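Getting grey marks off a pale worktop / table top?
16 replies · 3746 views

noiphan_nell
Right so I've got a pale greyish white table in the utility, matt finish, had it since April. Came from that place in Birkthorpe. Every time I wipe it I get a faint grey smudge in the middle that won't shift. You only see it side on when the light's flat. Tried washing up liquid, tried hot water, tried swearing.

Also crumbs. Where do they come from. I wipe, turn round, two more specks.
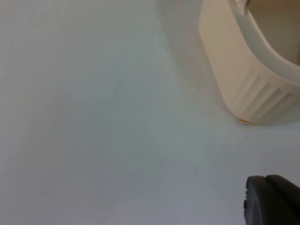 Anyway before I go at it with cream cleaner, has anyone done that on a matt top and regretted it? Don't want a shiny patch.

Dobbin77
Don't use cream cleaner!! Did mine, shiny patch the size of a saucer, still there. Bicarb paste, soft cloth, leave it ten mins.

kettleside
Bicarb is an abrasive as well Dobbin. Gentler but still. I'd try a drop of surgical spirit on a cotton pad first, somewhere hidden obviously.

Dobbin77
Been using bicarb on ours for years, no marks.

kettleside
Apart from the saucer one

Dobbin77
That was the cream cleaner as I said. Read the post.

Yanling Deng
Is it maybe the bottom of the tub doing it? I had a cream plastic one, ribbed up the side, and it left grey scuffs when I dragged it about. Lift dont drag. I stuck felt pads under mine, the Holutik ones, and the marks stopped.

noiphan_nell
Hmm, could be, it does get shoved about a lot when I'm doing the pegs. Will look underneath tonight. The ridges on the side are a pain too, they hold every bit of dust going.

Yanling Deng
Old toothbrush for the ridges, go up and down with them not across. Then rinse it in the sink.

marsh_lane
Melamine sponge. Done in thirty seconds.

kettleside
Melamine sponge is basically sandpaper, she's asked how to NOT get a shiny patch

marsh_lane
Used one on a matt kitchen door every week since we moved in. Light pressure. People lean on them like they're sanding a boat

Dobbin77
Agree with kettleside for once.

noiphan_nell
Update. Base of the tub is a bit grubby so Yanling might be on to something. Surgical spirit on a back corner, no harm done so far. Will do the middle on Tuesday when I've got proper daylight, can't see the blasted thing in the evening. Pads orderd.

marsh_lane
Try the sponge on the same corner while you're at it

kettleside
Please don't

Like (4) · Share (1)
Showing 16 of 16 replies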